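**Toaster** - a small kitchen appliance that browns sliced bread. Makers such as Plasmont and Vollum claim up to 21 browning levels, though few owners can tell more than three apart.

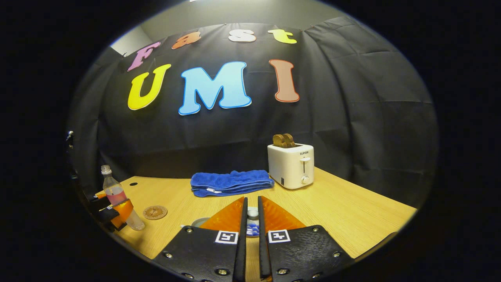 Browning dials are often said to show minutes. The claim is doubtful, as many simply set a level with no fixed time behind it. The two-slot type, like the white one with rounded edges on the tabletop, is also said to save power over a grill, but Moseck's figures for this have never been checked.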